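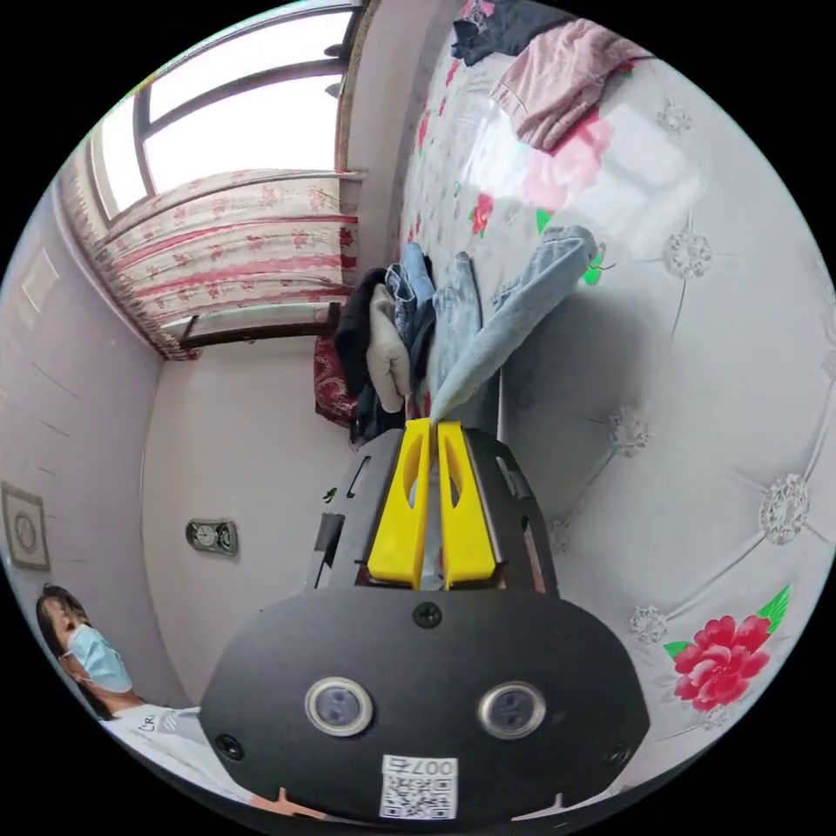 How often should you sort through your clothes?
Twice a year is enough for most people, once when it warms up and once when it turns cold.

The Big Bedroom Clear-Out
Flurnus, January

Quick page this, will tidy it up when there's time. Clothes sort, one bedroom, started Saturday after breakfast, finished when the light went. Wardrobe, two drawers that wouldn't shut, and the chair. You know the chair.

Everything on the bed first. That's the rule in our house – if it's on the bed you can't go to sleep till it's dealt with. Works better than any app.

On the bed
Black thing and the soft pink one up at the top, both to be looked at properly. White quilted cover underneath with the sparkly buttons and the big red peony. Love that peony. Glossy stuff is a pain to pile clothes on though, slippery, whole heaps go sideways if you lean on the edge.

The piles
Keep, mend, give, sell, don't know. Don't know was the biggest by eleven o'clock. Ended up going through it again after lunch and being a lot meaner. If I had to think about what I'd wear it with, out it went.

Pinks
Apparently I buy pink every spring and then wear navy. Kept the soft ones, got rid of the scratchy ones. One cardigan has gone a funny shape at the shoulders from a bad hanger, so folding for knits from now on.

Blacks
Do these by the window! Black, faded black and very dark blue all look the same under the ceiling light. Found the trousers I'd been blaming the washing machine for.

The mend pile
Buttons mainly. A hem. A zip I will never do, be realistic, that one can go to the woman at Mulligan Street who does them while you wait. Put the whole lot in a pillowcase and hung it on the door handle so it dosen't get forgotten. It went under the stairs last year and stayed there.

Hanging rail
The Flirkar rail, 190 cm, flat packed, came with one wheel that sulks. Fine once it's up against the wall. Long things at the left end, tops at the right, coats nowhere near it because it tips. Bought for guests, has never seen a guest.

Drawers
Rolled the T-shirts, folded the jumpers, gave up on tights and put them in a shoebox. Drawers now shut with one hand. Lining paper is left over from the hall cupboard, a bit yellow at the edges, nobody's going to see it but me.

To sell
Put a few bits on Plikaris, the local swap and sell board. Listing 294 is the green coat if anyone wants it, collection only, good lining, smells of cedar. No offers yet except one asking if it comes in blue. It does not.

To give away
Bags by the front door for the Mulligan Street shop. They take clothes, shoes in pairs and handbags, not pillows or duvets. The 692 stops right outside which is handy if you've no car, but don't try it at school time with bags, people get cross.

Things found in pockets
A bus ticket, a shopping list (leeks, foil, stamps), a hair clip, half a packet of mints. Ate the mints. Check pockets before you bag anything.

The cover
Had a few messages about this so – market stall, years back, don't know the maker, label's long gone. I take it off if the cat's about as claws and shiny fabric don't mix. The raised buttons aren't comfy to sit on either, it's more for looking at. Hoover it with the soft brush, gently round the sparkly bits, and shake it out of the window if it's dry.

If you're doing yours
Start early. Eat first. Don't try things on till the end or you'll be there all night, and don't ring your sister and read her the list. Do shoes another day. I did shoes on the same day and regreted it.

Still to do
Top shelf, scarves, the suitcase under the bed with the summer stuff in it. Airing cupboard after that, seperate page. The green coat is still hanging in the hall, message through Plikaris if you want to come and see it, evenings best.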